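# Why Do Soft Things Feel Soft?

*A reading page for young visitors, prepared by the Vustthorpe Museum of Materials*

Press a pillow with your thumb. Your thumb sinks in. Now press a tabletop. Your thumb stops at once. Both objects are solid, so why do they feel so different? Scientists who study questions of this kind are called materials scientists, and they begin by looking at how things are built on the inside.

## Tiny parts, held together

Everything around you is made of very small parts called atoms. Atoms join together in groups, and the way they join has a great effect on how a material behaves.

In steel, the atoms are packed in tidy rows and hold each other tightly. When you push on a steel spoon, the rows hardly move. In rubber, the atoms form long chains that are tangled like cooked noodles. When you pull a rubber band, the chains straighten out. When you let go, they curl up again.

## Air can help

Some soft things contain a great deal of air. Foam, sponge and bread are all full of small pockets, and the walls between the pockets are thin. When you squeeze a sponge, the thin walls bend and some of the air is pushed out. When you stop squeezing, the walls spring back and air flows in again.

Wool and cotton work in a similar way. One strand of wool is fairly strong, but a loose ball of it has many gaps – and the gaps let the strands slide and bend.

## Squeezing gently

A soft thing changes shape when it is held. The tighter the hold, the more the shape may change.

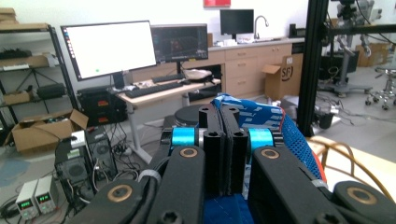
*A soft blue object held in a hand-held gripper.*

Materials that return to their old shape are called elastic. A rubber ball is elastic. Materials that keep their new shape are called plastic, even when they are not the kind of plastic used to make bottles. Modeling clay behaves in this way: push your finger into it, and the dent remains.

Many materials can be both. A metal paper clip will spring back after a small bend, but after a large bend it stays bent.

## How softness is measured

The word "soft" can mean different things to different people, so scientists use a tool called a durometer. It presses a small, blunt point into a material and shows how far the point goes in. The result is given as a number. On the same scale, a low number means a softer material and a high number means a harder one.

Gun-woo Geum, who looks after the Yook Gallery at the museum, keeps 117 samples in its drawers. Visitors may handle 35 of them, including felt, cork, leather and beeswax.

## Try it yourself

You will need a kitchen sponge, an eraser, a lump of modeling clay and a ruler. Ask an adult before you begin.

1. Measure the height of each object and write it down.
2. Press down on the first object with the flat of your hand for 7 seconds.
3. Let go and measure it again.
4. Do the same with the other two objects, pressing as evenly as you can.

Which object went back to its first height? Which one stayed flatter? Repeat the test 3 times and compare your results.

## Words to know

**Atom:** a very small part from which materials are made.

**Elastic:** able to return to its old shape.

**Durometer:** a tool that measures how hard or soft a material is.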